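Friday, September 7, 2018

Humidity in the back bedroom was 61 percent at six this morning, down from 66 last night. The dehumidifier tank was full and had shut itself off at some point, so the overnight reading is useless as a drying figure. I emptied it, reset it, and moved the hose to the floor drain in the utility closet. It should have been on the hose from the start.

The basement wall is the main item. I went over it with the moisture meter before breakfast, same grid as last time, chalk marks still legible except along the bottom row. The north corner reads 19 at knee height. The two points on either side of the window read 14 and 15. Everything above shoulder height is 11 or below, where the whole wall was in March. So the water is coming in low and moving sideways, and the window, which I blamed all summer, is probably fine. I spent a weekend recaulking it. The caulk looks good.

Paavo Tikkanen came by at nine with his long level and we checked the grade outside. The ground falls toward the house for the first four feet along the north side, then away. He put the drop at 2 inches over that distance, in the wrong direction. The previous owners built the flower bed up against the siding and the soil has settled behind the edging, so there is a shallow trough running parallel to the foundation. Paavo poured a bucket of water in at the east end and we watched it travel to the north corner and stop. It took eleven minutes to soak in. I wrote that down on the back of the Ikonen receipt and then put the receipt in my shirt pocket, where it went through the wash. The number is from memory but I am confident of it.

He thinks regrading alone may do it. I would like to believe this. His argument is that the wall only reads high after rain from the northwest, and that a failed footing drain would show up regardless of wind. My argument is that I only take readings after rain from the northwest, because those are the days I worry. We agreed that I should take readings on dry days as well. 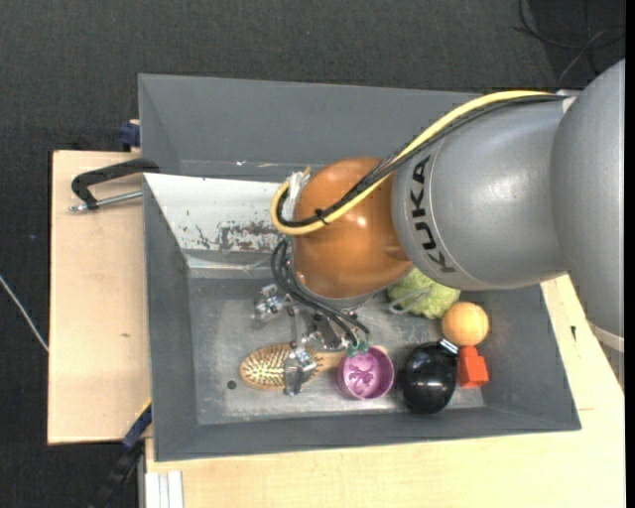 Quote from Mirklow arrived by email at 10:40. They want 456 dollars for soil delivered and dumped in the driveway, spreading not included. Hirau is cheaper per yard but has a minimum load that is twice what I need, and I have no place to put the remainder. I also asked both of them about clay content. Mirklow answered with a figure. Hirau answered with a link to their home page. I will go with Mirklow unless Bezawit objects, and she has so far objected only to the driveway being blocked on a weekday.

Bezawit Kumsa is listed on the deed next door and so gets a say in anything that changes the runoff along the shared strip. She was reasonable about it. She asked where the water would go once it stopped going into my basement, a fair question that I had answered only in my head. I drew it for her on the hood of her car with a dry-erase marker, which comes off paint well enough if you are quick. The water goes along the swale to the front, past the gas meter, and out to the ditch. It doesn't cross her line at any point. She wants the swale on my side of the hedge and at least a foot clear of the roots. I have fourteen inches. She measured it too and got thirteen and a half.

Downspouts: the northwest one discharges 193 square feet of roof onto a splash block that has tipped back toward the wall. I leveled it with a piece of slate. This is temporary. The extension needs an elbow, 2 by 3, style A, and the hardware store had only style B. The difference is which way the narrow side faces, and both bins were labeled "elbow." I bought one, got home, held it up, drove back, returned it. Forty minutes. They can order the right one for Tuesday.

Afternoon was spent removing the edging from the flower bed. It is steel, spiked every two feet, and whoever put it in used a sledge. Nine spikes out, the rest still in. The peonies have to be moved anyway and September is the correct month for that, so there is at least no conflict with the planting calendar. I dug up one as a test. The crown was deeper than it should have been - four inches of soil over the buds - and that would explain why they hardly bloomed. It went in by the fence at the proper depth. The other five can wait for cooler weather.

The soil I took out of the bed is dark and crumbly on top and turns to gray sand at ten inches, with bits of mortar in it. Backfill, I assume, from when the house was built. Sand against a foundation wall with a trough above it is close to ideal if you want to fill a basement.

Read the Skorkuvis manual again this evening to see whether the sump controller can log its own cycles. It can, but it overwrites after thirty entries and the clock resets when the power drops. I taped a sheet to the pit cover instead and will write down the counter value each morning and night. Tonight's value is 88.

Remaining on the list:

- Call the utility locating service before digging the swale. The gas line is marked on my sketch from memory only.
- Dry-day readings, full grid, starting tomorrow.
- Re-chalk the bottom row.
- Elbow, style A.
- Ask Paavo for the loan of the tamper. He offered, but I didn't set a day.
- Rest of the spikes.

Back bedroom at 9:30 tonight: 58 percent. Basement: 64. Wind has gone around to the south and there is no rain forecast until the middle of next week.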